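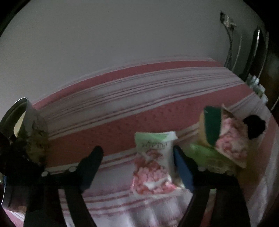 How to complain about a gambling account when the operator will not pay

Last updated May 19, 2021

These steps cover disputes over withheld winnings, voided bets, refused withdrawals and bonus terms. They apply to online accounts. Disputes over slips placed in a betting shop follow a slightly different route, set out in the section at the end.

Before you start

Do not close the account. Once it is closed you may lose access to your bet history, your messages and the version of the terms you agreed to. If you are worried about further spending, set a deposit limit of zero or use a time-out. If you need to self-exclude, do it at once and ask for your records afterwards by email.

Stop using live chat for anything important. Chat agents can rarely reverse a decision, and some sites do not send you a copy of the conversation. If you have already used it, copy the whole exchange into a text file and note the date and time at the top.

Step 1. Save your records

Log in and save the following:

Full transaction history, covering deposits, withdrawals and adjustments
Bet or game history for the disputed session, with round or bet reference numbers
The general terms and conditions
The rules for the particular game or market
Any bonus terms, including the wagering requirement and maximum stake
All emails and account messages

Save web pages as PDF files with the date printed in the footer. Terms are often changed without much notice, and the version that counts is normally the one in force when the bet was placed. If you cannot find it, ask the operator in writing for a copy.

Step 2. Identify the term being relied on

The operator should tell you which clause it used. If the reply says only "in line with our terms", write back and ask for the clause number. Most refusals fall under one of these headings:

Palpable error, where the odds were plainly wrong
Game malfunction
Breach of bonus rules
Duplicate or linked accounts
Identity or source of funds checks not completed

Read the clause in full. Check whether it lets the operator void the whole balance or only the affected bets. A bonus clause that caps the stake, for instance, may allow winnings to be removed but still require the deposit to be returned.

If identity checks are the problem, deal with them first. A complaint about a delayed withdrawal will not move forward while documents are outstanding.

Step 3. Write the complaint

Send it by email to the complaints address in the terms. Put the word "Complaint" and your username in the subject line. Keep to one page. A workable layout:

Subject: Complaint, account name mmessina23

I am making a formal complaint about the decision to void my winnings of £3000.

The bet references are attached. You have relied on your malfunction clause. Please send me the game log for the session and explain what the fault was and which rounds it affected.

I am asking for payment of the full sum to my registered bank account. If you do not agree, please send your final decision in writing, with the name of your dispute service.

Marisa Messina

Leave out remarks about the staff and threats of legal action. State the sum once, and make sure it matches the transaction history.

Step 4. Keep a log

Use a spreadsheet or a notebook. One line per contact: date, method, name of the agent, what was said, reference number. If the operator calls you, reply afterwards by email with a short note of the call and ask them to correct anything that is wrong.

Step 5. Go to the dispute service

Licensed operators in Great Britain must name an independent dispute service, which is free for the customer. You can normally go to it once you have a final decision, or once the time allowed for the complaint has run out. Check the current time limits on the service's own website.

Upload the complaint, the final reply, the terms and the history. Number the files in date order and refer to them by number.

Betting shop slips

Keep the original slip and hand over copies only. Ask the shop for the address of its customer service department and note the shop name, for example Plovthorpe High Street, along with the till time printed on the slip.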